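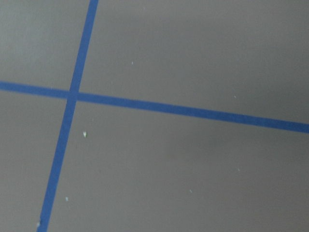 Início > Diário > Casa > Humidade

4 de julho de 2026
Texto do autor do blogue

Leitura da manhã na cave: higrómetro Karaca, o mesmo de sempre, pousado na segunda prateleira. O valor continua acima do que eu queria para esta altura do ano. O desumidificador esteve ligado toda a noite e o depósito encheu até à marca. Esvaziei, limpei o filtro, voltei a ligar em modo contínuo.

Contador da eletricidade: 2.538 na última leitura. Em junho não apontei nada durante duas semanas e por isso a curva do consumo tem um buraco que não vou conseguir preencher. Fica a nota para não interpolar à pressa. Passo a registar à mesma hora, antes do café.

Parede norte. A mancha de salitre não avançou para lá do risco a lápis. O reboco à base de cal da Skestine, aplicado na faixa de baixo, está firme ao toque e não esfarela. No troço antigo, com cimento, o som é oco em dois sítios. Picar esse troço até ao tijolo, escovar a seco, esperar. Não lavar com água, erro que cometi no ano passado. A ficha técnica pede 5 mm por camada no máximo e eu apliquei mais do que isso junto ao rodapé, o que talvez explique a fissura horizontal. É fina, não entra a unha. Medir outra vez no fim do mês.

Ventilação: a grelha do lado do quintal estava meio tapada por folhas. Desobstruída. Durante a tarde o ar exterior vem mais carregado do que o da cave, pelo que abrir a janela a essa hora só piora. Abrir de madrugada, fechar antes das 11. Tentei calcular o ponto de orvalho à mão e enganei-me na conversão; refiz com a tabela e o resultado bate certo com a condensação no tubo da água fria. Falta isolar esse tubo. A manga de espuma que tenho é de diâmetro inferior. 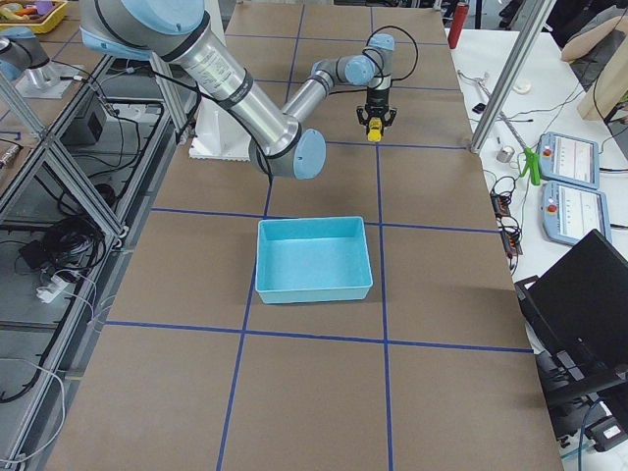
Braço articulado sobre bancada forrada a papel kraft, com fita azul em quadrícula.

Depois do almoço, caleira. O troço sobre a porta tem inclinação a menos e a água fica parada junto à emenda. Subi um suporte, verifiquei com o nível, desci-o outra vez um pouco. O vedante da Lekness ainda está dentro do prazo, mas a ponta do tubo secou e tive de cortar uns centímetros. Só volto a testar quando chover. Com a mangueira o caudal não é comparável.

O orçamento da Grodetance para a drenagem exterior chegou por correio. Inclui vala, geotêxtil e brita, não inclui a reposição da calçada. Também não indica a profundidade da vala, e sem esse dado não há como comparar com a cota do pavimento da cave. Escrevi a pedir.

Leitura das dez da noite: desceu ligeiramente, dentro da margem de erro do aparelho. Depósito a pouco menos de meio. Por fazer amanhã: manga de espuma do diâmetro certo, lixa para a grelha, pilhas para o higrómetro.

Última atualização: no próprio dia, 22h40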